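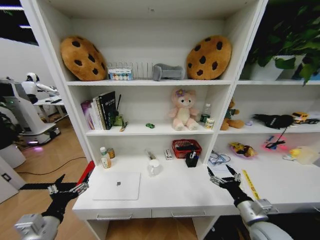

August 16, 2025

Spent the morning at the Butedholm back-to-school meeting, ninety minutes on folding chairs, and came home with a headache and a tote bag. The tote bag is the better of the two.

The big news is Leker. Every child from second grade up will be on it this fall. They read a book, they take a short quiz on a tablet, they get points. At 3000 points there's a pizza lunch. The presenter told us 86 percent of children in the trial read more. More than what? I put my hand up and asked. More than they had before, she said. Then I asked how they knew what the kids were reading before, and she said the parents had filled in a form. I have filled in that form, or one just like it, and I know what I put. I put "every night."

My daughter already reads. She reads in the bath and under the table at dinner. What I can't picture is her finishing a chapter book she loves and then wanting to prove it by picking out the color of the dog. My son is another story, and I'll admit he would do a lot for pizza. He'd also figure out in a week which books are shortest and have the easiest quizzes, and we'd never see anything else in the house again. I'd do the same at his age.

They didn't say what it costs. There was a slide with 824 on it and no dollar sign, and it went by before I got my glasses on. Could have been dollars, could have been titles in the library.

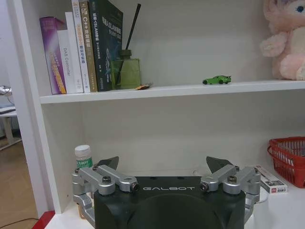
Five books and a green bottle on the upper shelf.

The second half was about Arkex, where we're now supposed to look up grades, lunch balances, bus changes and the permission slips that used to come home wet in the bottom of a backpack. I am all for no more wet slips. But last year we were moved to Seo, and it was going to be the one place for everything, and I still have Seo on my phone sending me notices for a swim day in May. Someone in the row behind me asked if Seo was going away. The answer was "eventually." I wrote that down in big letters.

Setup took me most of the afternoon. The password has to have a symbol in it but only certain symbols, and it doesn't tell you which.
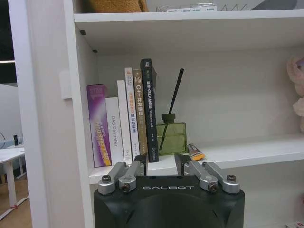

Once I was in, it had my daughter in the right grade and my son in kindergarten, where he has not been for some years. He was thrilled. I sent a message through the help button and got back a note saying they aim to answer within two school days. School isn't in session, so I suppose the clock hasn't started.

I don't want to turn into the parent who is against everything. The new fourth grade teacher seemed sharp, and she was the only one up there who talked about children without a slide behind her. She wants twenty minutes of quiet reading after lunch, any book, no quiz. I clapped a little too early.
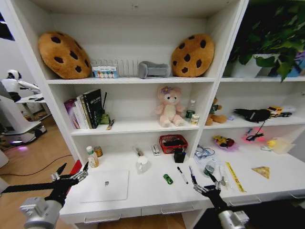

Before the first day

Call the office about the kindergarten thing. Don't wait for the help button.

Find out what 824 was.

Ask if a child can sit out Leker and still eat the pizza. I expect the answer is no, and I'd like to hear them say it to an eight-year-old.

Shoes for him, gym and regular. She says hers still fit. I'll check.

Leave Seo on the phone until Halloween.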